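Shoe-tidying arm gets a tryout, hall floors still mostly a job for people

Drestska, May 1, 2020

Can a machine put the shoes away yet? Sort of. Depends on the shoes, and how long you've got.

Remavex, the small firm on the Nartey road, has been setting its two-fingered arm to work on the dullest job in the house -- the footwear by the door. Pairs together, heels in line, toes pointing away. A five year old can do it, if bribed. 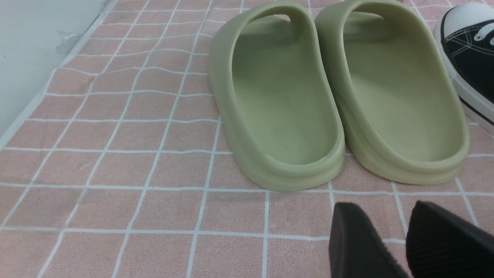
Radoslava Vrabec
Home and Work Reporter

The firm wants a tidying machine in lived-in homes by August. Not to buy, just on loan, to 2 households in Sukemholm who have agreed to put up with it. After that, shops. Shoe shops mainly, where staff spend a good part of the day putting trial pairs back where they came from.

Rungnapa Boonyarit runs the trials. She is not promising much.

"People ask me if it can do the whole hall," she said. "I tell them it can do a row. A row is fine. A heap is another matter."

Slides turn out to be a fair place to start. One moulded piece, thick rim at the heel, no laces to get in the way. The fingers come in open, close on the rim, lift, put down. The trouble is telling left from right once both are facing away, and getting the second one close to the first without knocking it. Boonyarit says a nudge of a thumb's width is enough to make a pair look wrong to most people, even if they can't say why.

Laced shoes are worse. Laces flop. Tongues fold in. Canvas gives when squeezed, so the arm has to guess how hard to hold, and a shoe held by the soft part tends to swing. They have tried gripping by the sole instead, which works until the shoe is up against its neighbour and there is no room to get a finger in.

Then the floor. A mat that has rucked up will throw out the arm's idea of where straight is, particularly if it has lines on it. Boonyarit would like everyone to have plain floors. Everyone does not have plain floors.

The firm has logged 480 tries at lining up a pair since the start of the year. In 145 of them somebody had to step in. Those were the bad ones, she says, and many came early on, but she would not give a figure for the last month on its own. We did ask.

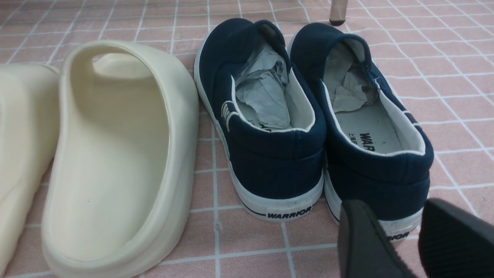 Radoslava Vrabec

Paper stuffing helps, as it happens. Shoes with crumpled paper pushed down inside keep their shape better in the grip, much as they do in the box. No one at home leaves paper in their shoes of course, so the firm is wary of leaning on it. In a shop it would be no bother at all.

Speed is the other thing. A pair takes the arm the better part of two minutes. Boonyarit did the same with her foot, while talking, in the time it took to finish the sentence.

And it will not do the rest of the job. It won't wipe a sole. It won't notice that one shoe is damp and should not go in the cupbord. Chair legs it treats as walls, so anything kicked under a seat stays there until a person fetches it.

What about other chores? Folding is still slow going, Boonyarit says, and washing up she will not discuss. Picking things off a floor and setting them in order is about as far as she would trust it with the door shut. Shop work she rates as nearer than housework -- same shelves each morning, same stock, less cat.

Cost is a sore point. Remavex would not put a price on the arm, only that the loan homes will each leave a deposit of 2000, refundable, and that it hopes to waive this for the next lot. At that money most familes will carry on shouting up the stairs.
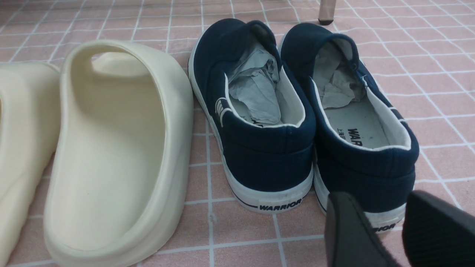

Slides and canvas shoes in one row, heels to the front.

One shop owner in Nartey, who did not want to be named, has seen the arm working and said she would take one for the stockroom but not the shop floor. Customers would stand and watch it, she said, and not buy anything.

Boonyarit thinks that might wear off. Her own hall, she admits, is a mess.

The Sukemholm loans are due to run for six weeks. The homes have been asked not to tidy up first.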